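**Pads again**

Tristmont's fault notice went out Tuesday with the heading "resolved," and I'd like to know who resolved it. The hand-held gripper at the Hayes bench dropped 30 parts in one shift. The notice puts this down to "operator grip angle" and recommends a refresher talk. I have sat through that talk. It covers grip angle for most of an hour and does not mention the pads once.

What the logs say is duller. Drops were rare for the first 300 cycles after the last pad change, then they crept up, and by cycle 400 the thing was letting go of parts that it had carried fine in the morning. Three different people were on it that day. If all three developed a bad wrist at the same point in the count, I'd be interested to read the medical paper.

Warneto, who supply the fingers, say the pads are good for far longer than that. Maybe they are, on whatever bench Warneto tested them on. We asked for the test sheet in November and got a brochure. The brochure has a nice graph in it with no numbers on the upright axis.

There is also the matter of the spare set. Stores has it down as fitted. Merja Toivonen went looking for the old pads, which should have been bagged and tagged when they came off, and found neither bag nor tag. So either they were thrown out against the rules or the swap was signed for and never done. The notice doesn't go into it.

I don't think anyone is in danger from a dropped part on a tabletop. I do think the same pads are due to go on the Prarmont line next, where the parts are heavier and people stand with their feet under them, and a "resolved" stamp travels a lot faster than a corrected one.

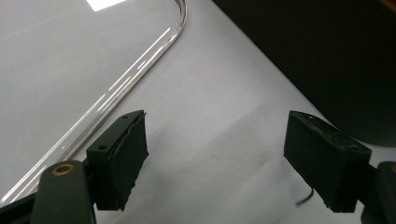

Colm Gilmartin thinks I'm being unfair on the notice, and says frayed foam at the edges proves very little, as he has run pads in worse shape for weeks without losing a part. His money is on the closing force drifting, and he wants it measured before anybody orders new foam. Fine by me. Measure it, with the old pads on and then with new ones, and put both readings in the log where the rest of us can see them.

Until then fault 113 should be reopened. I've asked for that in writing. The reply so far is that the form for reopening a fault is being revised.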